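Raíssa Marinho sings, sews and writes ghost stories, and in Cloltholm she is best known for the third. Her first collection, The Tilmont Road, sold out its run of 500 in 12 days.
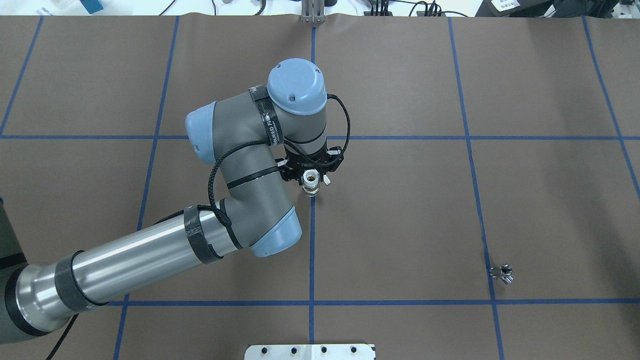
She learned to sew from her uncle Gervásio, and still makes every costume she wears on stage – the heaviest has 231 buttons.

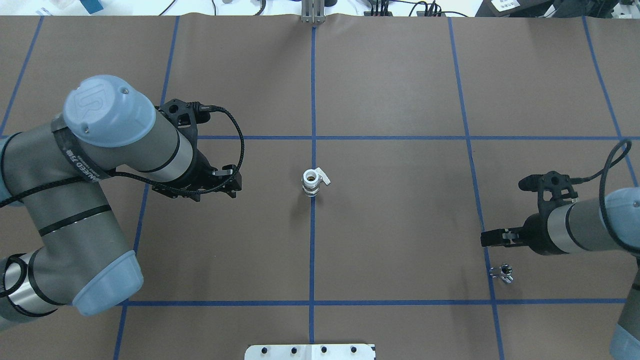
The new book has 11 stories and comes out in August. Emerson Conceição drew the cover. Marinho will read from it at the Niazi, then sing a short set with Nivaldo Pacheco on guitar.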